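Notes from the cloth table

I promised last issue that I'd stop writing about gearboxes and get back to the folding work, so let's do that! Quick recap if you joined us after March: we're trying to teach a two-armed robot to handle soft stuff, meaning cloth and other small squishy things, and we're doing it with a training method we've been calling Guthrie. (It's the name of the street my first apartment was on. I got to pick.)

The old way we trained was simple. A person drives both arms through the whole job, we record it, and the robot learns to copy. It works nicely for blocks and cups. With cloth it was a mess, because the fabric never lands the same way twice, and the robot would get a little bit off, then a lot off, and then sit there pinching air.

With Guthrie we record the fixes too. We let the robot try on its own, and the second it starts to drift, the operator takes over, gets it out of trouble, and hands control back. Those little rescues get extra weight when we retrain. The wrist views matter a whole lot for this, more than I would have guessed a year ago, because a good pinch and a bad pinch can look the same from up high.
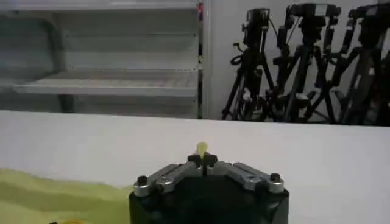
So how did it go? We ran 100 tries with each version, same table, same starting pile, and I sat through nearly 14 hours of it with a mug of tea going cold next to the keyboard. The copy-only version dropped or missed its first grasp 16 times more often than the new one did over the full set. I know that's not a giant gap! But the part I care about is what came after a miss. The old version almost never got itself back on track, and the new one usually backed up, opened the fingers and went in again from a better angle. I may have cheered out loud the first time.

Kwadwo Eshun wrote the code that decides how much each rescue should count, and he'd want me to mention that we got it wrong for a good long while. We had the weight way too high, and the robot picked up a sort of nervous habit where it let go of perfectly fine grasps just so it could redo them. Turning that one number down did more for us than a whole month of fiddling with the network.

The other thing we're still chewing on is the two arms getting along. One arm holding the cloth while the other one waits sounds easy, but the waiting arm likes to creep in early and crowd its partner.
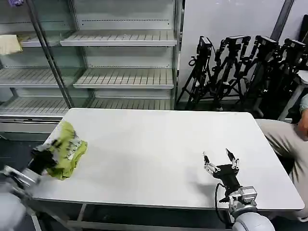 What's next

We're adding a short pause signal between the arms, so the free one stays put until the holding one says it's ready. I've got 2 versions of that on my laptop and I like the uglier one better, sadly. After that we want to see how the method does on a table it hasn't trained on, and our friends at Fovine have said we can borrow a corner of their Kambridge lab for it.

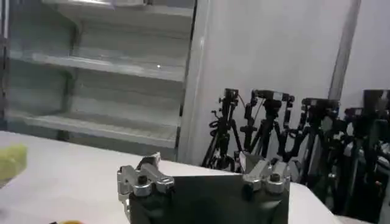

View from the wrist, gripper in front and tripods over by the wall.

If you've tried learning from corrections on soft objects and found a smarter way to set the weights, please write back. Kwadwo and I both read the replies, and I'll put the best ones in the next issue.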